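Fendport Neighbors > House and Yard > Plumbing

Print this page | E-mail this page

Do I really need to drain an outdoor line before winter?

Posted by Etenesh Mekonnen, November 24, 2018

The guy at the hardware store says any exposed PVC has to be drained before the first hard freeze or it will split. He also wanted to sell me foam sleeves, heat tape and a $28 faucet cover, so I have my doubts. We've been here 7 years and I never did a thing to the line by the shed. Is this a real problem or a sales pitch?

Hamisi Temba

The draining is real, the faucet cover I would argue about. Water expands when it freezes and PVC gets brittle in the cold, so a full pipe is a gamble. Seven winters without a split tells me you were lucky or the line slopes enough to empty itself. Shut the inside valve, open the outside tap, leave it open. Costs nothing.
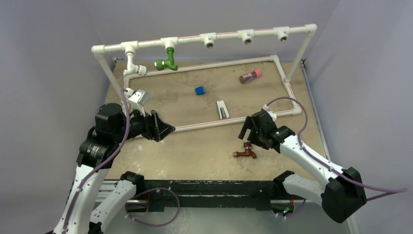
Heat tape on plastic pipe makes me nervous, and the box rarely says enough about which plastics it's safe for. Spend your time on the low spots and dead ends. With a row of fittings on one overhead run, like those white couplings with the openings facing down and the green faucet farther left, water at least has somewhere to go. A capped tee at the bottom of a wall doesn't give it that.

Ilse Albers

Never drained mine and it's fine. People worry too much.

Birgit Sperling

I wouldn't go by Ilse's pipe, we don't know where it runs. I do agree on skipping the cover. Foam only slows things down and won't save a full pipe through a long cold night. Also take the hose off, a hose left on holds water in the tap even with the valve shut. I learned that one in December and paid a plumber for it.
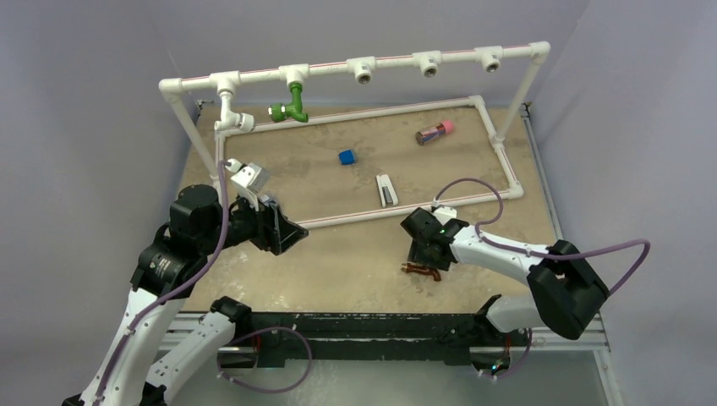 White PVC with tee fittings along the top bar and a green elbow on the second one.

Contact us | Copyright Fendport Neighbors | Back to top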